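Drellberg Kinderseiten > Wissen > Könige und Königinnen

Was macht ein König, wenn er krank ist?

Von Marisol Arango
2. Mai 2026

18 Mal geteilt | 2 Kommentare

In manchen Ländern Europas gibt es einen König oder eine Königin. Ein solches Land heißt Monarchie. Der König oder die Königin ist das Staatsoberhaupt. Regiert wird das Land aber meistens von einer Regierung, die dem Parlament verantwortlich ist. Diese Form heißt parlamentarische Monarchie.

Ein Staatsoberhaupt hat feste Aufgaben. Es unterschreibt Gesetze, empfängt Gäste aus anderen Staaten und hält Reden. Welche Aufgaben genau dazugehören, steht in der Verfassung. Die Verfassung ist das wichtigste Gesetz eines Landes.

Wer vertritt den König?

Auch ein Staatsoberhaupt kann krank werden. Bei einer Erkältung wird ein Termin verschoben. Dauert die Krankheit länger, übernimmt eine andere Person die Aufgaben. Diese Vertretung heißt Regentschaft, die Person heißt Regent oder Regentin. Oft ist es der Thronfolger oder die Thronfolgerin, also das Familienmitglied, das als nächstes auf den Thron kommt.

Ein Regent trägt keine Krone und wird auch nicht König. Er unterschreibt nur an dessen Stelle. Wird der König gesund, endet die Regentschaft. Eine Regentschaft gibt es auch, wenn ein Kind den Thron erbt. Es muss dann erst alt genug sein – in vielen Ländern 18 Jahre.
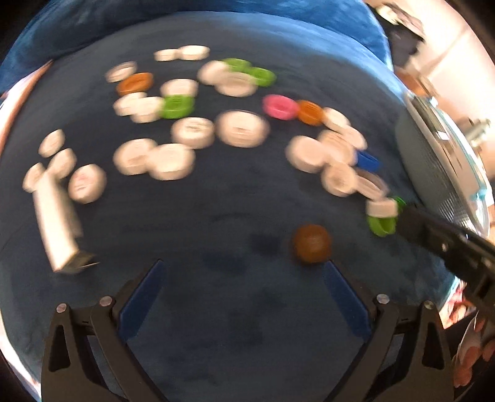
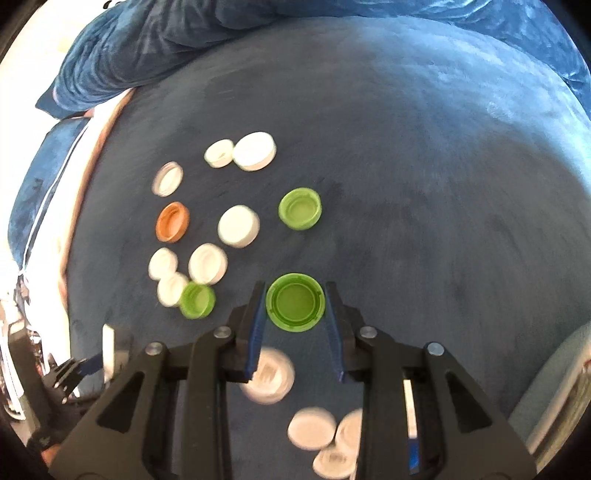

Flaschendeckel auf blauem Stoff, auf beiden Bildern mit einem Greifer.

Was ist eine Abdankung?

Manche Könige geben ihr Amt freiwillig ab. Das nennt man Abdankung. Meistens unterschreibt der König dafür eine Urkunde. In einigen Ländern muss zusätzlich das Parlament zustimmen. Danach folgt die nächste Person in der Thronfolge. Eine Abdankung ist endgültig, eine Regentschaft kann wieder enden. Das ist der wichtigste Unterschied.

Was erfährt die Öffentlichkeit?

Wenn ein König operiert wird, gibt der Palast in der Regel eine Mitteilung heraus. Darin steht zum Beispiel, in welchem Krankenhaus er liegt und wie es ihm geht. Der Text ist meist kurz. Auch ein König hat ein Recht auf Privatsphäre – Einzelheiten der Behandlung bleiben deshalb häufig geheim.

Wörter zum Merken

Monarchie: Staat mit König, Königin, Fürst oder Großherzog an der Spitze
Regentschaft: Vertretung auf Zeit
Abdankung: freiwilliger Verzicht auf den Thron
Thronfolge: Reihenfolge, in der Familienmitglieder den Thron erben

Im September folgt der nächste Teil: Wie wird ein Parlament gewählt?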